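4.2 Coalition discipline after the Erkwood vote

Data first. We coded 300 council speeches from Edell and another 300 from Vurkareck, all from the term after the Figueroa list entered government. Coding by hand, two passes. Disagreements settled by the first author.

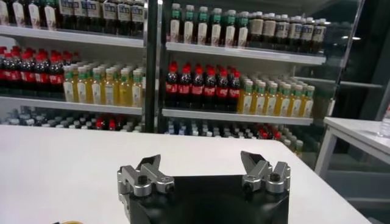

6 min read

Main result is simple enough. Junior partners lose their sharpest language within a few months of taking office, and their voters notice. In Edell the drop is steep. In Vurkareck slower, partly becuase the budget talks dragged on into December and members kept campaigning through them. Quintana's earlier coding scheme misses this, it treats a whole term as one block.

Survey side: some 800 respondents, both towns pooled. Support for the junior partner fell most among people who named taxes as their top issue. Less among those who named housing. No clear pattern by age.

Figure 3. Drinks case with bottles on white shelves.
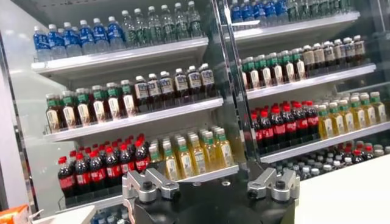 Vol. 14, No. 2, p. 30

Two caveats. The Erkwood split took several members out of the party group mid-term, and we count their later speeches with the new group. Counting them with the old one makes the Edell drop smaller but does not remove it. Second, floor speeches are not the whole story. Closed group meetings leave no record and thats where most of the bargaining was done, going by our interviews.

Cayetano Quintana (personal communication, 8 Dec 2021) suggests the opposition bench matters more than office itself: a loud rival on the same flank pulls the junior partner back. Vurkareck fits. Edell does not, or not yet. We return to this in 4.3.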